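Vostora Neighbors Help Board
Housing and Utilities

Building is switching from central steam to individual heat pumps. What should I ask before the meeting?

Posted by Ekua Akolgo

I own a unit in a 40-unit building on the north side of Vostora. We have always been on the district steam line. The utility has told the owners' association that our branch of the line will be retired, and the association wants to put a heat pump in each unit instead of connecting to the new hot water loop. The notice says the special charge will be $3,000 per unit, with work starting in March.

The notice is one page long. It does not say who owns the equipment afterward, who pays if it breaks, or whether the electrical service to the building is big enough. It also does not say why the hot water loop was ruled out. The contractor named is Zustell. I have a chance to submit written questions before the vote and would like to send a short list. What would you put on it? I am on the second floor and have old radiators under both windows, if that matters.

Iddrisu Fiadzo

I was on the board of a building on Pekel Street when we went through something close to this. We ended up on the hot water loop, but we priced both.

Start with the electrical service. Ask if a load calculation has been done for the whole building with every unit heating at once on a cold night, and ask for a copy. Ours showed that we needed a new main panel and a larger feed from the street. That cost was not in the first quote, and it was more than the heat pumps themselves.

Next, ask for the written connection offer for the hot water loop. The utility had to give us one when it retired our steam branch. It listed a connection fee, a yearly fixed charge and a rate per unit of heat. If your board never requested one, the vote should wait until it has. 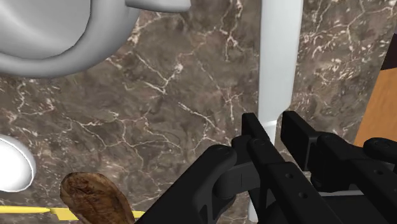

Vol. 7, No. 3

Ownership is the other big one. Under our bylaws anything that served a single unit belonged to the owner of that unit, so a dead compressor would have been your own bill. Some buildings amend the bylaws to keep the outdoor units as common property. Either way it should be settled on paper before anyone votes.

Also ask what happens to domestic hot water. If steam heats the tank in the basement, that tank needs a new source too, and the notice you describe does not mention it.

On the radiators: ask who removes them, who caps the pipes and who patches the floor. In our building the quote covered capping only.

Abdelaziz

ask about noise. we have them where I live and the bracket outside my bedroom wall hums all night. rubber mounts helped some

Ekua Akolgo

Thank you both. I had not thought of the hot water tank at all. I checked, and it does run off the steam line. I have sent in the load calculation, the connection offer, ownership, the tank and the radiators as separate questions, and added a line on mounts and where the outdoor units will go. The board has 30 days to reply in writing.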